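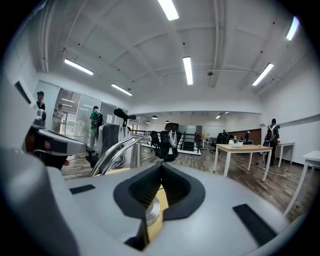
So we have a contract! Or we will, if you vote for it. I got home at 2:30 in the morning after the last session, ate a bowl of cereal standing up, and started typing this because I knew my phone would be full of questions by breakfast (it was).

The short version for everyone at the Nedell stores and the Cendholm warehouse: the company moved on scheduling, moved a little on pay, and left the health plan where it was. I would have liked more on pay. Treasa Carroll, who sat next to me for all 16 sessions, would have liked a lot more, and she said so across the table in words I can't put in a newsletter.

Scheduling first, since that's what most of you wrote to me about. Schedules have to go up two full weeks ahead. If a manager changes your shift after that, you can say no, and you can't be written up for saying no. If you say yes, you get an extra hour's pay for the trouble. Part-timers get first crack at open hours before anybody new is hired, going by seniority in the store and then across the district. That second part took us three sessions by itself, and I'm still a bit amazed we got it.

Pay goes up 3 percent when the contract starts and again each June after that. Night stockers keep their premium. Deli and bakery finally get put on the same scale, so those of you who've been slicing ham for less than the person frosting cakes ten feet away, that's over.

The health plan stays the same, with the same share coming out of your check. They came in wanting to raise it. Fadwa Shehata had brought 387 of your survey cards in a shopping bag, and she read from them until they asked for a break. After the break it was off the table. Please thank her when you see her.

What we didn't get: a limit on self-checkout lanes. They agreed to give us notice before adding more, and to meet with us about it, and that's all. I know some of you will vote no over this and I'm not going to argue you out of it.

Voting is Thursday, 7 a.m. to 8 p.m., in the break room at your own store. Warehouse folks vote in the training room upstairs. Bring your work badge. There are 722 of us eligible, and I'd love to see every single one of you! Dalia Saber has full copies of the agreement, and she'll mail you one if you leave your address with your steward.

If you're on leave or vacation that day, call the office before Thursday and ask for Nouhaila Lamrani. She'll set you up with an absentee ballot.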